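Leaves Before Roots: The Return of the Winter Green

Leafy vegetables have long held a modest place in the country kitchen. They were grown close to the door, cut when needed and seldom sold. In the Gonach valley that position is changing, and the growers' association there now counts 85 member holdings that raise greens through the cold months.

The association began as an arrangement between neighbours who shared a delivery van. It now supplies shops and school kitchens in Sirurora and Lara, and its members plant to a common calendar agreed each February. Chard and kale remain the chief crops. Asian brassicas, among them bok choy and mizuna, were added later and have proved well suited to unheated tunnels, where they tolerate light frost and are ready to cut while other beds stand bare.

Quality depends largely on what happens after cutting. Leaves lose water quickly, and a head that leaves the field firm may be limp by the following afternoon if it is left in a warm vehicle. Members are therefore asked to harvest before nine in the morning and to bring their crates to the cold store at Nägeli within 3 hours.
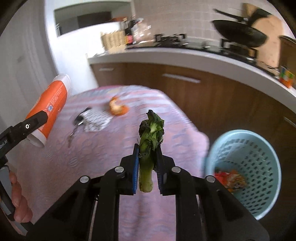

The cold store was the association's largest single expense. It holds 2,000 crates at full capacity, although in an ordinary week fewer than 1,000 are in use. The remaining space is let to fruit growers during the autumn, and the income pays for the upkeep of the building.

Waste has received equal attention. Outer leaves that are torn or yellowed are trimmed at Nägeli and returned to members as compost. Heads that have begun to soften are sold at a lower price to kitchens that will cook them the same day, chiefly for soups and braised dishes.

For households, the association's advice is brief. Greens should be kept unwashed in the coldest part of the refrigerator, wrapped in a slightly damp cloth. Thick stems need longer in the pan than the leaves and should be sliced and added first. The association's recipe sheets are available free of charge at the Lara shop, and a new set is issued when the spring crops arrive.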